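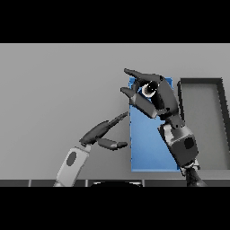 Figure 3-1. Two-arm cell in simulation, with test block and tray.

3. Planning and Budgeting the Cell

This section covers the choices to be made before an order is placed with Rustach or a reseller. Installation starts in Section 4. Complete the steps in order and record the results on the planning sheet at the back of this manual.

3.1 Before you order

1. Run the two-arm layout in the simulator. The simulator license is included with the Trescombe planning package and can be bought before any hardware.

2. Replace the test block with a model of your own largest part. Enter the true width, height and weight. A tall, narrow part needs more clearance between the grippers than a flat one of the same weight.

3. Check that both grippers can approach the part without touching each other. In Figure 3-1 the right fingers are over the upper corner of the block and the left gripper comes in at its side. Test your own part at more than one approach angle.

4. Place the tray where it will stand in the finished cell. The right forearm can cover part of a tray on its own side. If a fixed camera is planned, check its view of the tray with the arm at the block.

5. Save the layout file. The order desk will ask for it.

Note: Simulated fingers do not show wear, cable drag or sag under load. Add clearance for all three.

3.2 Table and floor space

1. Allow a clear depth of 550 mm from the front table edge to the wall or rear guard.

2. Allow 350 mm on the outer side of each arm for service access. This space may be shared with a walkway only when the cell is locked out.

3. Keep 200 mm free behind each controller for air flow and plugs.

CAUTION: Do not mount the arms on a table with casters, even if the casters lock.

3.3 Choosing the grippers

The Kanotov two-finger gripper fits both arms and is supplied with one set of fingertips. Order spare tips with the first shipment. Tips ordered later ship separately and carry their own freight charge.

If the left and right arms will do different work, budget for two tip shapes. Mixed tips must be entered in the controller under Tool Setup (see 5.2).

3.4 Budget lines often left out

Enter a figure for each of the following, even if it is zero:

Table or base frame
Guarding and door switches
Spare fingertips
Controller cables beyond the standard length
Operator training
Simulator license renewal, due each March
Annual service visit

The cable extension kit is part number 481. It is not included in the two-arm bundle.

Note: Lazarević service plans are priced per arm. A two-arm cell needs two plans.

3.5 Placing the order

1. Attach the saved layout file and the planning sheet.

2. State the supply voltage at the site.

3. Ask for a written lead time for the arms and the grippers separately. They ship from different warehouses.

4. Do not book installers until both lead times are confirmed.

CAUTION: Changes to arm mounting height after the order is accepted require a new base plate and are charged in full.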